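The planner was called Fuvum, and the people who sold it to us said it could explain itself. Type a question, get a reason. I had worked at Kendeo long enough to have met other software that could explain itself.

My job that June was reading logs. Every grasp left one behind, and I read them with a cup of coffee and a red pen, on paper, which the younger staff found sad. Run 175 was the first one I circled. Target: packet. Confidence: high. Then a pause of 37 seconds, and a line I had never seen before.

"Waiting for the shadow to finish."

I took it to the vendor call. They were thrilled. It was reasoning about light, they said. I said it was treating its own shadow like a coworker who was using the counter. They asked if they could quote me.

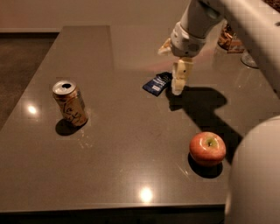 So I went down to the lab and asked it myself. I typed: whose shadow is it? The cursor blinked for a while.

"The arm's," it wrote.

And whose arm is it?

"The arm belongs to the shadow."

I turned off the explanation module and ran the same grasp again. No pause. The depth filter had been marking dark patches as solid, a dumb bug, two lines in a config file. The module had never seen the filter. It had seen a delay and made up a story to go with it, the way my uncle does when he's late for dinner.

I wrote that up in five pages and sent it to the office in Liem. They thanked me and renewed the license.

I still read the logs. The bug is fixed, the arm doesn't wait for anything, and the module is back on because the customers like it. Last night, on run 709, there was no delay at all, and it gave a reason anyway.

"Went early," it said. "The shadow was looking at the printer."

I checked. We keep the printer upstairs.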